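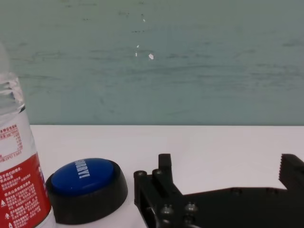 Wanted: two sceptics for a two-armed robot build
Shared workshop, Plelasbridge. Posted January 11, 2018

We are looking for two people to join a home-brew robot project until July. It is unpaid. You get a key, a shelf and as much tea as you can stand.

Yetunde Ogbonna and I have put 854 hours into a pair of arms that we call Skalano. I have read plenty of adverts promising a robot butler by spring and I don't believe a word of them. Ours deals with a water bottle and a push button. If that sounds dull, please don't apply.

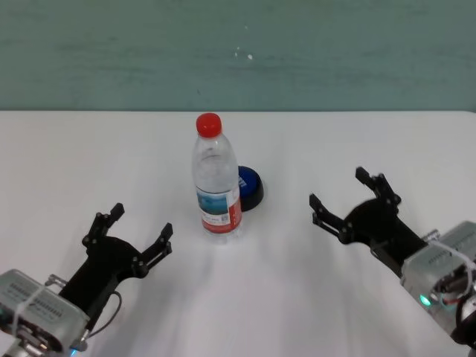

Both grippers open, bottle between them, button behind.

What we need doing

One of you will look after the grippers. Expect bolts, cable ties and long arguments about finger shape. The other will keep the test log, and I want someone stubborn. We claim almost 1,000 good grasps so far. I wrote most of those down myself and I would not trust me. What counts as a good grasp has changed more than once, and Yetunde thinks the early pages should go in the bin.

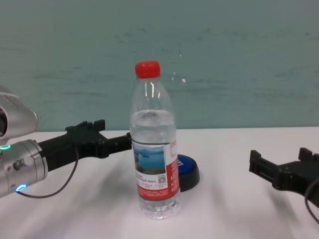
Left fingertips at the side of the bottle, right gripper standing off.

A full bottle is heavier than people expect and thin plastic gives when you squeeze it. Anyone who tells you the software will sort that out has never had to mop a workshop floor. Bring your doubts, and if you think two arms are a waste when one would do, come and make the case.
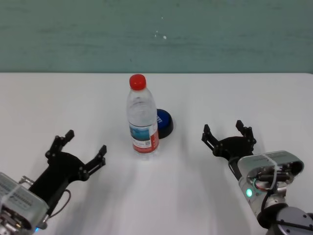
You should be able to use a hex key, write a little code and read your own handwriting a month later. A degree is neither here nor there. We meet for three hours on 10 evenings between now and July, and you can come in alone once you have done the safety talk. You must be over 18.

To apply, send half a page on something you built that didn't work, and what you did next, to Fidelina Muñoz at the Plelasbridge workshop desk. No CVs, please.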